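From: Rebecca Galli
To: laundry-floor list
Subject: Re: Folding cell and the Wednesday rota

Bohumila Polák wrote:
> Can someone say plainly what happens to the table linen
> team once the Celeleck arm is folding full time? We have
> heard three versions at Gakstead and I have people
> asking me before every shift.

Bohumila, as far as I know it now: no posts go. The arm takes plain napkins and tea towels, and hand folding stays for anything with a trim or a repair. In February it did 161 pieces on a late shift, against almost double that from one experienced folder, so it is not fast. It does save people's wrists.

What changes is the job beside it. Someone has to lay each cloth out, watch the folds and take over when a corner is missed – that is standing work, and duller than folding with company.
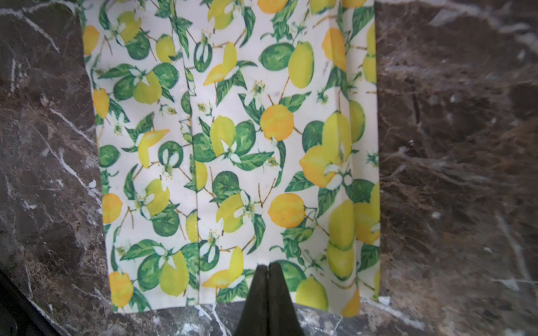
Natalina Palumbo disagrees with me on the dull part and says she would take the arm over the old table any day, provided the turns are kept to 45 minutes and the person minding it is not also answering the phone.

I think she is right about the phone. I have asked for the turns to be written into the rota, and for the 14 people trained so far to stay on the folder's rate while they mind the arm. Guilan Lü has the draft. Please send him changes by Wednesday noon, with your shift in the subject line.

Rebecca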